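Falau Self-Tape Kit for Actors
Sold by Chisholm Stage & Screen Supply

Every few months another company promises that its box will get you cast. It won't. A casting office that wants somebody taller is going to hire somebody taller, and no lamp changes that. With that said, the Falau kit is the one we stock, and we would sooner tell you what it does before you spend the money.

You get two folding lights, a stand that goes up to eye level, a gray cloth backdrop and a clip-on microphone with a 14-foot cord. The maker calls the lights "studio grade." We don't know what that means and neither did their sales rep when we asked. They are bright enough for a bedroom at night and too weak to fight a sunny window.

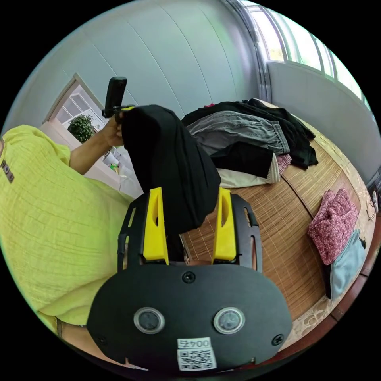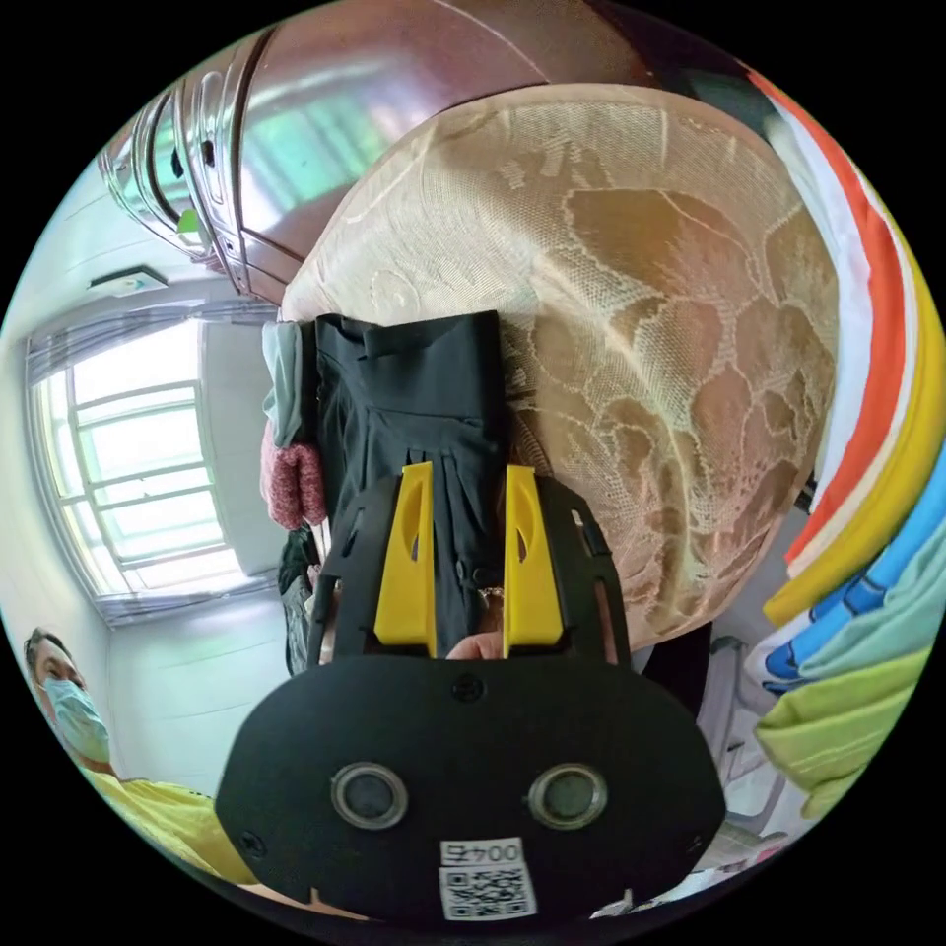
Yellow fingers, black body, both views

The microphone is the best part. Delyth Gwilliam, who reads opposite half the actors in our building, borrowed a kit in May and gave back everything else. The backdrop creases if you look at it wrong. Plan to iron it.

About the "audition coach" app that comes with the kit: it scores your reading out of 400. Rhodri Griffiths did the same sad speech twice, once with feeling and once while eating toast, and the toast won. Skip it. The free trial runs 24 days and then it bills you.

Falau says 1,620 working actors use this kit. We asked how many were working before they bought it and are still waiting to hear.

In the box: two lights, stand, backdrop, microphone, carry bag
Not in the box: phone holder, batteries, talent agent
Power: wall plug for the lights, two AA batteries for the microphone
Returns: unopened kits only, at the front counter before 5 p.m.

Questions about parts go to Bjarke Mogensen at the repair desk.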